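Shop > Albums and Storage > Stock Books > The Balutine Stock Book

New Arrivals Albums Hinges and Mounts Tongs Clearance Contact

The Balutine Stock Book, 42 pages, black leaves

We have carried stock books of one kind or another ever since Serena Carbone opened the Clanthorpe shop, and I can say without blushing that this is the one we reach for ourselves. The Balutine is a big, friendly, well-behaved book that lies flat when you open it in the middle, and if you have ever tried to slide a mint block of four into a book that keeps wanting to close on your fingers, you will know how much that matters!

Inside there are 42 black pages with clear strips running the full width, nine to a page, and a glassine sheet between each pair so that the stamps on facing pages never catch on one another. The strips are fixed along the bottom and both ends, with a good deep pocket, and they stay snug even after years of things going in and out. The paper is acid free. The cover is padded and comes in green, burgundy or navy (the navy sells out first, so do ask if you don't see it).

Evaristo Tlapale, who looks after our mail orders, keeps his entire Mexican airmail collection in a pair of them and has been moving stamps around in there almost 55 times a year by his own reckoning, which tells you something about the strips and perhaps something about Evaristo as well.
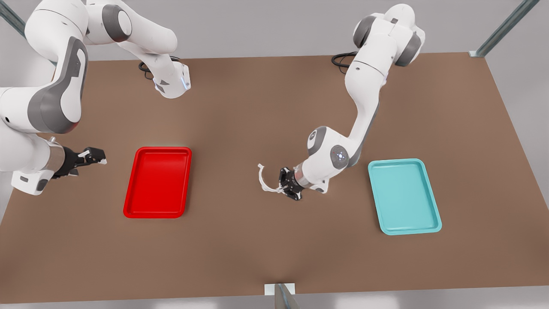
Sorting is best done before the book is even opened, and we get more letters about sorting than about anything else we sell. Clear yourself a good stretch of table, more than you think you'll need, and pour the packet out a little at a time. Serena likes two shallow trays, a red one on the left and a light teal one on the right, with plain brown tabletop between them, and she puts the keepers in the red and the swaps in the teal. Any two colors will do, of course, so long as you can remember which is which after the telephone has rung. Work by country first and by date afterward, and leave the perforation gauge in the drawer until you get to the fiddly ones.

When you are ready to fill the book, start on the second page and leave the first one empty for a while. You will be glad of it later, when something turns up that belongs at the front. Use tongs, please, even for the common ones. The Hsu spade-tip pair is a lovely match for these pockets, and we're happy to tuck one in with your order.

For anyone starting from nothing, we also put together the Huvier Starter Bundle, with one Balutine stock book, one pair of Hsu tongs and a packet of 504 used world stamps, all different and off paper. If you have rather more than that to house, the larger packet of 2000 will keep you busy well past July, and you'll want a second book to go with it.

Stock books are sent boxed, with card at the corners. If yours arrives with a bump, write to Evaristo and he will put another in the mail.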